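4.2 Floor color and reported sleep

Claims that the color of a bedroom changes how well people sleep in it are easy to find and hard to trace. Most of the popular versions lead back to a handful of paint company surveys, and those in turn rest on people rating their own sleep some months after they decorated. We set out to see how much of the effect survives when the question is asked with more care. Our expectation going in was that very little would, and readers should weigh what follows with that in mind.

The largest single source available to us is the Cliltport housing survey, which collected answers from 1,563 adults about the room they slept in and how rested they felt on waking. The survey was not designed to study color. Floor color appears as a single item, with eight choices and a space to write in another, and the item was placed near the end of a long form. Teal, aqua, and sea green were folded into one category by the survey team before the data reached us. We would not have done that, but the original answers were not kept and the merge can't be reversed.

Carpet and plank finishes count alike, and so do plain and streaked ones.

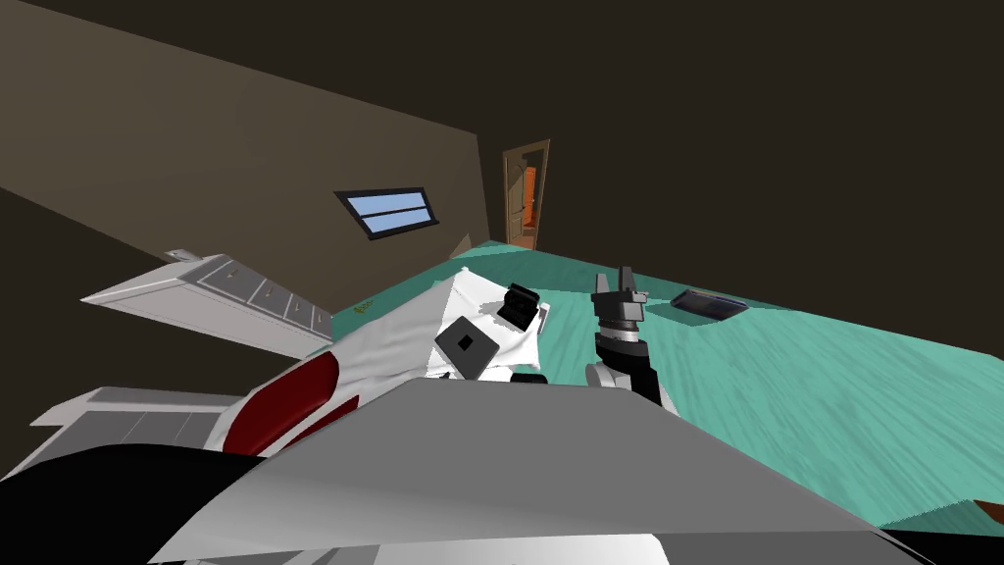 Figure 3. Simulated bedroom with a teal-green floor.

Respondents in the merged green category did report slightly better rest than those with brown or gray floors. This is the result that was later quoted in trade newsletters, usually without the word "slightly." The difference shrinks once the age of the respondent is taken into account, and shrinks again with the age of the building. What remains is small enough that a modest change in how people understood the rest question could produce it. We note that the wording of that question was altered partway through collection, in August, and that responses from before and after the change were pooled in the release we used.

There is also a problem of choice. People who own their homes can pick a floor; people who rent mostly can't. Owners in the survey slept better on every measure, whatever was under their feet. The Bucur index of housing comfort, which has been used in earlier work to correct for this, gives heavy weight to finishes and furnishings. Using it here would mean correcting for the thing under study, and we are not persuaded by papers that do so. We report uncorrected and ownership-matched figures side by side in the appendix and leave the index out.

A second line of evidence comes from rating studies, in which people are shown rooms and asked how restful they look. The Plirneck study is the one most often cited. It asked 90 participants to rate a set of rendered bedrooms and found that cool floors scored higher for calm. We have three reservations about it. The participants were students on a design course. The rooms differed in wall color and in the size of the window as well as in the floor, so the floor can't be isolated. And looking restful is a judgment about a picture, made in seconds by someone who is awake. A link from that judgment to a night's sleep has been assumed many times and tested hardly at all.

Rendered rooms bring their own trouble. A dark wall next to a cool floor will make the floor seem brighter, and the angle from which a room is shown changes how much of the floor a viewer takes in. Small areas of a warm color can also pull the eye. None of this is controlled in the studies we reviewed, and only one of them reports the screens on which the rooms were viewed. Colors described as identical in print may have reached participants as rather different things.

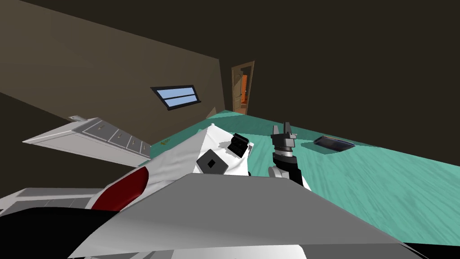
Does the color of a bedroom floor affect how well a person sleeps?
On present evidence there is no good reason to think so, and the small differences that have been reported are better explained by age, ownership, and the way the questions were put.

This does not rule out an effect. It is possible that some people settle more easily in a room they find pleasant, and that color is part of what pleases them. But that would be an effect of preference, and it would predict different results for different sleepers — a person who dislikes teal should gain nothing from it. The one attempt to test this, a follow-up run under the Nutell program, asked for favorite colors and floor colors on the same form. Answers given that way tend to agree with each other, and the reported match between the two was nearly perfect, which we find harder to believe than the sleep result itself.

A more useful design would change the floor while leaving the sleeper and the rest of the room alone, and would measure sleep with something other than a morning questionnaire. Rugs would serve for a first attempt and cost little. Until work of that kind exists, we treat floor color as untested and exclude it from the model in Section 5, where light level, noise, and room temperature are considered.

8 shares
3 comments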